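Home | Notebooks | Arm cell | Simulation | Parts store | Log in

2022-03-15 – Fekum pick-and-place, the dropped block problem

Finally a fault I can make happen on demand! Writing it all down while it's fresh, so Hanneke can pick it up if I'm away.

Background for anyone joining late: the real arm on the Koster bench has been letting go of blocks during the lift. It doesn't do it every time, and never when somebody is standing there with a notebook. The supervisor reports "grip OK", the arm carries on to the tray, opens the fingers over the tray and goes back for the next one, perfectly happy with itself. Meanwhile the block is on the floor. Last week one went over the low guard and landed by the door, which is why the cell is now locked out until we understand this.

Gediminas thought worn finger pads. Fair guess, they did look tired, but he fitted new ones and we still lost a block before lunch. I thought air supply until he reminded me (kindly) that this hand is electric.

So this morning I rebuilt the lift in simulation. I left out the bench, the tray and the guard, because I wanted the arm and the block and no contacts to confuse the solver. Then I replayed the logged joint commands from the bad run, 3103, and after that the good one, 2189, with the same block and the same friction value.

Run 2189 holds all the way up, smooth as you like. Run 3103 grips, lifts, and then at step 48 of the replay the grip force falls to nothing for 2 steps and comes back. Two steps! The fingers hardly move, but that's enough for the block to start sliding, and when the force returns it is only holding a corner. I must have replayed it a dozen times, I was so pleased to see it.
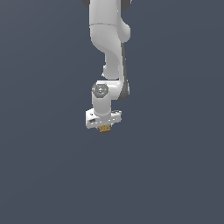
Where the gap comes from

The force command goes through the Julitz bridge, and the bridge restarts its watchdog whenever the arm changes speed profile. During that restart it sends a default packet, and the default for force is zero. The position default is "hold last", so the arm itself never twitches and we never suspected the bridge. In 2189 the profile change comes before the fingers close, so no harm done. In 3103 I'd moved it to after the grip, back in November, to save a bit of cycle time. So yes, partly my own doing.

And "grip OK" is latched on first contact and never looked at again until release. That one worries me more than the drop. Anything at all could happen to the block in between and the cell would carry on.

Tried so far (simulation only)

- Profile change moved back before the grip: holds.
- Force default changed to "hold last": holds, with the late profile change left in.
- Both together: holds, and the force trace is lovely and flat.

Still to do

- Hanneke Verschueren to check whether "hold last" is safe with the emergency stop. We don't want the hand clamping on someone's finger after a stop. No change to the real bridge before she has signed it off.
- Gediminas Mägi to make "grip OK" a live check on finger width, with a stop if it changes during a carry.
- Me: replay the other drops from the Seletti folder and see if they all have the same gap. If even one doesn't, there's a second fault hiding in there.
- Cell stays locked out. Key is in the red box, please leave it there.

Old finger pads are in the drawer under the scope – keep them for now, I'd like to measure the wear.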